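Custhorpe Neighbours - Help and Advice
Food and Drink

First go at chai for a crowd - can I make it ahead?

Posted by Flendia in February
446 views

Hello all! I've offered to do the hot drinks for our street's quilting morning and in a rush of excitement I said I'd make proper spiced chai, the kind with cardamom and ginger, and now I need to work out how. I make it for myself most mornings - one cup, small pan, done in no time - but this is for 20 people and we start at half past nine.

The hall at Brorkurley Road has a kettle, one slow hob ring and a microwave. My plan was to make the lot at home the night before and reheat it, but the one time I kept some overnight it had gone bitter and had a skin on it like custard. Is there a way of making the spicy part ahead and leaving the milk until the morning? Also, how much ginger is too much? I love it hot but I know one or two who won't. And does it matter if I use teabags? I've got a giant box of ordinary breakfast tea to use up.

Thanks in advance, I'm really looking forward to this!

Georges Sfeir
Regular poster

Oh, you're going to have such a good morning! Yes, make a concentrate. I do this every winter and it works beautifully.

For your numbers, take a big pan with two litres of water and put in a good handful of green cardamom pods (bash them first so they split), four cinnamon sticks, a dozen cloves, a spoonful of black peppercorns and a piece of fresh ginger as long as your hand, sliced thin with the skin left on. Bring it up, turn it right down, lid on, and let it tick away for half an hour. Your whole house will smell wonderful.

Now the tea. Switch the heat off, drop in your bags (breakfast tea is perfect, it's strong and it stands up to the milk) and take them out after five minutes. Set a timer. I'm fairly sure your overnight batch went bitter through the leaves sitting in it. Strain it, stir in 100 grams of sugar while it's hot, let it cool and put it in the fridge in clean bottles. It keeps for 4 days, though mine rarely lasts that long.

On the morning it's half concentrate, half milk. Get a pan of it warming on that hob ring before people arrive, and stir now and then so the milk doesn't catch. For latecomers, or anybody who wants oat milk, do single mugs in the microwave - a minute, stir, then another half minute or so depending on how fierce the thing is. Don't fill them to the top, milk climbs up very suddenly!
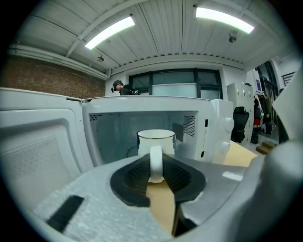
Gold-rimmed mug in the microwave, handle facing out.

One thing on mugs: check the hall's for metallic trim before you use them that way. Gold or silver rims can spark, so anything like that is better filled from the pan. Plain stoneware is fine.

With the ginger, the slices give a gentle warmth. If you grate it you get a proper kick, and it can also make the milk split if it goes in raw, so boil it in the water first whichever way you do it. I'd slice it for everyone and keep a little jug of extra-strong ginger water on the side for people like us.

Xiong
New here

just buy the powder from the shop, add hot water. nobody at our club has ever complained

Zhiqiang Zhong

Georges has it mostly covered and I agree about the timer. Two small things from me.

Whole spices from the big bags in the world foods aisle are far cheaper than the little jars, and usually fresher too. If a cardamom pod is pale and has no smell when you crack it, throw it out.

I'd leave the sugar out of the concentrate and put a bowl on the table instead. My dad takes three spoons and my sister takes none, and they'd both tell you theirs is the only correct way. If you do that, try it with dark brown sugar, it's lovely with the cloves.

Oh, and a pinch of salt in the pan. Sounds odd. Please try it!

Flendia

Thank you all so much, bottles are being washed as I type. Going with the sugar bowl. Does anyone local have a big strainer I could borrow?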